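Winter bedding drive opens at Howells
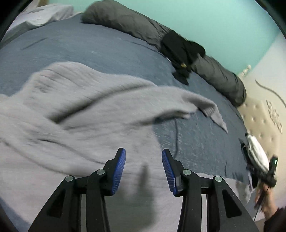 The Howells Street depot will take donated bedding through to the end of July, with 18 drop-off points across Plasbridge and the eastern suburbs. Last winter's drive brought in 3,000 items, mostly doonas and single sheets. Queen and king sizes ran short by the middle of June, so please think of those first.

Everything should be washed and dried before it comes in. We can't take electric blankets, feather pillows or anything with a torn seam - they cost us money to get rid of.

Heather Mowat is running the sorting roster again and has 29 shifts to fill. Each one goes for 3 hours and there is parking behind the building. Fatemeh Esfahani will handle pick-ups for people who can't get to a drop-off point.

The depot is open from 9 am to 4 pm. Use the side gate while the front driveway is being resurfaced.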